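Setup and upkeep of the two-arm table cell
Project report, second half of the build
15/08/2024

Background

We took over the cell in February from the group before us. It mostly worked. Mostly meaning the arms powered up, homed, and then one of them would drop off the bus in the middle of a move. No wiring notes, no list of servo IDs, one bag of spare screws in mixed sizes. Our job was to get it to a state where someone could walk in, switch it on and run card handling tests without calling us. This report covers the setup, the faults we found, what we changed, and the checks we do now. It does not cover the learning side, which is in the other group's report.

We called the project Brirnis. The control program that runs on the lab PC is Skakico. Both names show up in the folder structure so keep them as they are or the startup script breaks.

What the cell is

Two small servo arms on one aluminum rail, grippers facing in over a light colored floor. Three walls. Each arm has its own controller board down at the base and its own cable run up to the gripper. The PC talks to the boards over USB. Power comes from one bench supply, split to both arms.

The task is flat cards. Pick up, turn, slide, hand over from one arm to the other. Cards are harder than blocks. A block forgives a gripper that is a bit high. A card does not, you either press into the floor and stall the wrist or you close on air. So almost everything below comes back to getting the height right and keeping it right.

Mounting

First thing we did was take both arms off the rail and put them back on. The old mounts had been tightened in whatever order and the left one rocked if you pushed on the elbow. You could not see it rock, but you could feel it, and at the fingertips that small movement turned into a miss.

Procedure we settled on:

Loosen all the base screws until the mount slides by hand.
Set the mount against the spacer block, left arm first.
Snug the screws in a cross pattern, not all the way.
Push the elbow forward and back with power off. No movement at the base.
Final tighten, same cross pattern.
Mark the mount edge on the rail with a paint pen.

The paint mark saved us a lot of time later. If the mark and the mount do not line up, someone bumped the arm, and you redo the height check before anything else. We lost a whole afternoon once chasing a "software" offset that was just a shifted base.

Cables

This was the real fault. The arm that kept dropping out was the right one, and it only dropped when the forearm reached far back. Swapped boards, no change. Swapped USB leads, no change. Then we held the arm out at full reach by hand and wiggled the servo cable near the elbow, and the bus dropped every time. Cable was too tight. At full reach it pulled on the wrist connector just enough to lose contact.

New cable on both arms, longer, purple because it was what the store room had on the spool. Routed along the links with slack left at the wrist. It looks untidy. Leave it. The next group will want to tie it down neat and the fault will come straight back.

Rule we wrote on the wall by the PC: move every joint to both ends by hand, power off, and watch the cable. If it goes straight anywhere, add slack. If it droops onto the floor, take some out. The loop should go up over the gripper and not down in front of it, otherwise it drags on the card.

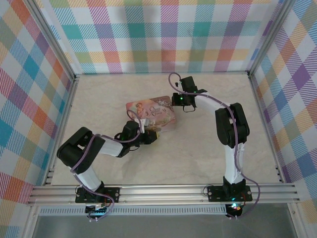 Rizvi Lab Student Automation Club / Project Reports / Table Cells

After the recabling we ran the storybook card, "Once Upon a Time", as our standard test piece. Both grippers go in on the right hand part of the card, one low and one at the top corner. It is a good test because the arms have to work close together and any error in either base position shows up right away. Also the print shows scuffs, so you know if a fingertip is pressing too hard.

Look at the wrist lights before you start. Green on both arms means that servo has power. It does not mean it is talking, we learned that the slow way. Use the scan in Skakico for that. If a servo is missing from the scan but its light is on, it is the data line, go to the connector. If the light is off, start from the board at the base and work up.

Servo IDs

The old IDs overlapped. Someone had put in a replacement servo and never changed its default ID, so it was answering along with another joint on the same arm. That gave us jerky motion that came and went, really confusing. We unplugged everything past the first joint and added them back one by one, setting the ID each time, base to gripper. Do it in this order. If you plug in two unset servos at once you can't tell them apart and have to start over.

The ID list is taped inside the cupboard door and there is a copy in the Brirnis folder. Update both.

Height calibration

Done with a feeler strip and a plain blank card. Bring the gripper down slow over the card, jaws closed, until the strip just drags. Save that height. Repeat near the left wall, near the right wall, and in the middle toward the back. The floor is not perfectly flat, it is a bit lower at the back, so one number for the whole floor was never going to work. Skakico takes the saved points and fills in between them.

Before: 75 failed picks in our log for the first test week, both arms together. We did not log total tries that week, which was a mistake, so we can't give a proper rate. After the recabling and the new heights the failures we saw were nearly all one kind, the jaw closing a little above the card edge close to a wall. We think this is wrist sag at long reach. Not solved. A stiffer wrist link might do it, or just keep cards away from the walls.

Two arms at once

Arms close together over one card is where things break. We had 2 collisions, both gripper to gripper, both because one arm was still finishing the last move when the other got its start command. No damage the first time. Second time a jaw cracked and we printed a new one.

Fix was in the script. An arm now has to report that it has stopped before the other may enter the shared zone, unless the move is marked as a joint move. Slower but no more hits so far. We also turned the torque limit down on the wrist servos, so if they do touch, they stall and don't push through.

Stop procedure if they lock together: cut power at the bench supply, hold the elbows up with your hands FIRST, becuase the arms drop when torque goes. Two people if possible. Then open the jaws by hand and lift one arm out the top. Do not pull sideways.

Walls and floor

The wall panels carry a plaid print. They slide out if you need to get at the back corners. Wipe the floor with a dry cloth before a test run, dust makes the cards slide further than they should. No spray cleaner on the floor. We tried it, cards stuck for the rest of that session and the results had to be thrown out.

Keep the vent strip under the rail clear. People put screws and pens there. Screws go in the tray.

Regular checks

Every session:
Paint marks line up on both mounts.
Hand sweep, power off, watch the cables.
Scan shows all servos on both arms.
One slow touch on the blank card, each arm.

Every 3 weeks:
Tighten base screws, cross pattern.
Check the horn screws at elbow and wrist, these work loose faster than the others.
Unplug and reseat the wrist connectors.
Look at the jaw tips for wear, swap as a pair.
Full height calibration.

After any servo swap: set ID, recalibrate that arm, update both lists. Don't skip the lists.

Parts

Spare servos came from Nemetness, ordered through the department. Delivery was slow so keep some 2 on the shelf, same type as the elbow. The elbow is the one that dies, it carries the most load and runs warm if the arm is left holding a pose. Park the arms at the end of a session, don't leave them hanging over the floor with torque on.

Jaws are printed, files in the Brirnis folder under parts. Print flat, not standing, the standing ones split along the layers.

What is left

Wrist sag near the walls, see above.
Strain relief at the boards. The wires there are only held by the header pins and it is a matter of time befor one gets caught on a sleeve. We had a clip design but did not get to print it.
Emergency stop. Right now it is the switch on the bench supply, which is behind the monitor. Should be a proper button at the front.
Logging of total tries as well as failures. Half done, the branch is called tries-log, it runs but writes the time wrong.

Cell is parked, power off, the blank card and feeler strip are in the tray with the small hex keys.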